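About Sesent

Visiting us

Sesent writes and tests control software for robots that handle fruit. We started in two rooms above a chandler's in Bretunport and moved to our present building in Mistville when the rooms got too small. There are 29 of us now. Most are programmers, a few came from packing houses, and Lucía Calvo, who runs the company, did both jobs before this one.

Our customers are packers and importers. They send us their crate sizes, belt speeds and grading rules, and we work out how a robot should pick up each piece of fruit and put it down again without marking it. Nearly all of this is done in simulation first. A new gripping routine goes through 1,020 simulated picks before we try it on the bench, and plenty never get that far.

Open day

We open the building to visitors every February, on a Monday, from 10 in the morning. Last time we had 60 people through, among them growers, two college groups and several neighbours who wanted to know what we do. The day begins in the demonstration room, where we run the simulator on the large screen and talk through a job as it goes.
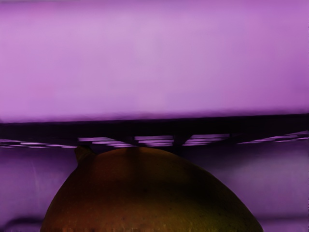
Mangoes were the subject last year, as we were then working for Ferreira, an importer with a ripening store outside Bretunport. They vary in shape and colour and they bruise easily, so a routine that suits apples is not much use. Kevin Salazar ran the session and changed the settings as people called them out. After that, visitors went down to the workshop in groups of 7 to see the bench robot pick real fruit. It dropped two in the afternoon, and we stopped to look at the logs with whoever wanted to stay.

School and college groups can also come at other times of year. Please write to the office at least a month ahead and say how many of you there are. The demonstration room is on the ground floor; the workshop is down one flight of stairs and there is no lift yet. Closed shoes are needed in the workshop. Parking is behind the building.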